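About Us

Mogensen Motor Rewind & Repair. Family name on the sign, no family left in the building. Lærke Thoroddsen bought the shop from the last Mogensen and kept the name because the phone book already had it.

What we do -- pumps, fans, hoists, dairy equipment, the odd sawmill job. Rewinds, bearings, balancing. Pickup and delivery in Rondlow and anywhere within 200 miles if you're not in a screaming hurry. If you are in a hurry, call first. Don't email.

Started out with one bench and a used oven. Now we're in the old Tostia bakery on the east side, unit 214, loading dock round back. Yes it still smells like bread in April when the heat comes off. Floors are good though. Flat, strong, easy to sweep.

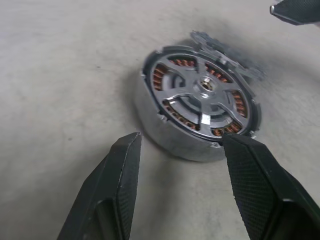 Stator, spoked end plate up.

Who you'll talk to: Lihua Duan on the front desk and quotes. Leif Damgaard does the winding, has done for longer than he'll admit. Thilini Jayasinghe runs testing and she will fail your motor if it needs failing, so please dont argue with her about it. Hrefna Bach drives the truck and knows every farm gate in the county.

Pricing. Flat $500 minimum on rewinds, quote before any work starts. If it costs more to fix than replace we say so and you can have the thing back or leave it for scrap. No storage fees for the first month. After that we get grumpy.

We don't do car alternators. We don't do washing machines anymore, sorry. Try Itex across the river, they're decent people and they have the parts.

Hours are Monday to Friday, seven to four. Closed for lunch at noon, usally back by half past. Saturdays by arrangment only -- ask Lihua.

Bring the nameplate details if you can read them. A phone picture of the plate is fine. Tag your motor with name and number before you drop it at the dock.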